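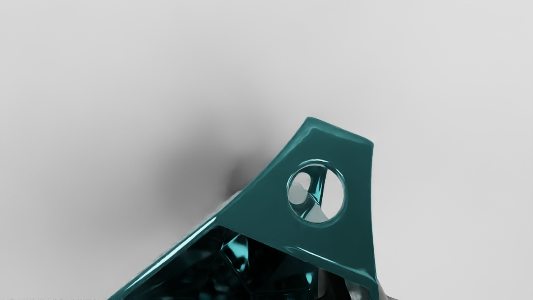
mbelhaj
Anyone running the Flolteo sim pack for the Bamus gripper? 64 bucks for the license, trial ends Sun 13 February and I cant decide. Physics seems ok to me. But the default material is this glossy teal, highlights all over the bevels, even round the rim of the hole. Want to train a grasp policy on wrist cam renders and worried it wont carry over.

gunvor_e
Bought it. Mesh is good, materials are junk. Swap the shader, ten min job. Worth it.

essamh
Disagree. For 64 I shouldnt have to fix teh shader. Shimada pack comes matte.

gunvor_e
Shimada has no contact tuning tho. Did you try picking anything thin with it?

essamh
Yes, 50 grasps, dropped 4. Fine by me.

mbelhaj
Hm. Plain grey background too, can you randomize that in Flolteo?

gunvor_e
Yep, config file, under backdrop. Lights are in there as well.

mbelhaj
ok trying the shader swap tonite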